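The Stidwood Bench

The bench record for Stidwood was two pages long. Laurier Turcotte had written it, and Maëlle Li inherited it in April along with his key and his grey stool.

Page one dealt with the table. Tan top, wood, to be wiped with a damp cloth and never with solvent. Existing marks were to be left alone. Page two dealt with the trays and the rack. The large tray sat inboard. The small tray sat against it, walls touching, on the side nearer the table edge. The rack went outside the small tray and parallel to it, with the end block toward the corner. All three were black. The record gave no reason for any of this.

Maëlle read both pages twice and initialled them.

Her work was sample cards from the Cormier quarry. They arrived in paper sleeves, came out of the sleeves into the large tray, were checked against the list, and went upright into the slots of the rack, one card to a slot. Cards with a doubtful label went into the small tray. At the end of the shift the doubtful cards were carried down the hall to Jocelyn Lachance, who decided what they were.

In her second week Maëlle moved the rack. She set it across the far end of the large tray, which shortened the reach by 14 centimetres, and worked that way for a full afternoon. The rate improved. She noted the change in pencil in the margin of page two, with the measurement and the time, 3:40.

Jocelyn came in before closing to collect the doubtful cards. There were six. She looked at the table for a while.

"Where's the rack?"

"Far end. It's a shorter reach."

"Did he tell you why it was on the outside?"

"It isn't in the record."

Jocelyn put the cards in her coat pocket. "He dropped one," she said. "Years ago, before the Funarlow survey closed. It went off the edge and down behind the heater, and it was the only card from that bore. Keegan Bouchard took the heater off the wall and it wasn't there. After that Laurier kept the rack along the edge. I think he wanted something between the cards and the floor."

"A card could still go over the rack."

"Yes," Jocelyn said. "It could."

Maëlle processed 31 cards the next day with the rack at the far end. None fell. At noon she ate her sandwich on the grey stool and looked at the heater, which had been put back on the wall with one screw of the wrong type. She got a flashlight from the drawer and checked behind it. There was dust, and a pen cap.

At 4:15 she cleared the rack, lifted it by both ends and set it down outside the small tray. It took two adjustments to get it parallel. She pushed the trays together until the walls met. Then she rubbed out the pencil note, blew the crumbs of eraser off page two, and wrote in ink, under Laurier's last line: Position confirmed. M.L.

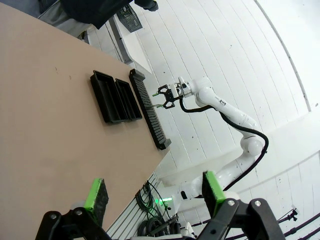
Nondo Writers' Circle | Short Fiction

"The Stidwood Bench" is by Kohei Sugawara. Comments on the story can be left with the circle until the next reading.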